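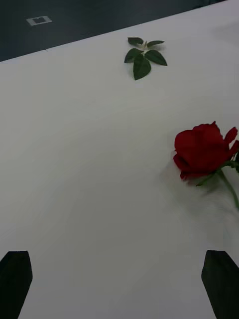
Niamh Conneely wrote to ask whether the roses can be cut shorter, as she'd tried it on a cheaper set and the heads had gone floppy. Yes, they can! There's wire all the way up the Adum rose stem, so the bloom stays put wherever you snip. Use proper wire cutters though, your kitchen scissors won't thank you.

Adum rose and hydrangea stems, by Vavell
Artificial flowers, sold singly or as a mixed bunch

We've stocked the Adum roses for a while and they're still the ones I reach for first. The red is deep and rich, the petals are tight in the middle and loosen towards the outside, and the leaves have a bit of a sheen to them (very close to the real thing in a dim hallway, and pretty good in a bright one). The hydrangeas are newer. They came in March and I've already pinched a bunch for my own landing. 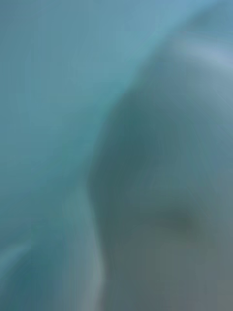
Colour is what people write to us about most, and the hydrangea blue is a lovely easy one to live with. It sits happily next to greys and creams, and it doesn't fight with the red. If you're thinking of something bolder behind them, I'd go for a smooth teal-blue like this, lighter and more cyan at the top and deepening to blue-green lower down. Reds look wonderful against it, and the pale hydrangeas hold their own too. A very dark green wall is trickier, as the leaves tend to vanish.

Sizes and care
Rose stem: 52 cm
Hydrangea stem: a little shorter, and it does like a heavy vase
Dust with a soft brush or a hairdryer on cool
Keep out of strong sun, especially the blues
Indoor use only

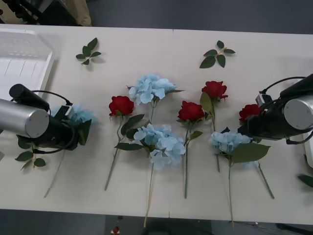 Adum red roses and blue hydrangeas laid out on a white table.

To fill a wide-necked vase, start with the hydrangeas, let them lean on the rim, then thread the roses through the gaps. Bend each stem slightly before it goes in. The Hayes jug takes a mixed bunch nicely, and the taller Ekton vase suits the roses at full length.

Orders leave us within 2 working days. For weddings and shop windows we can do up to 200 stems at a time, but please give us 30 days' notice.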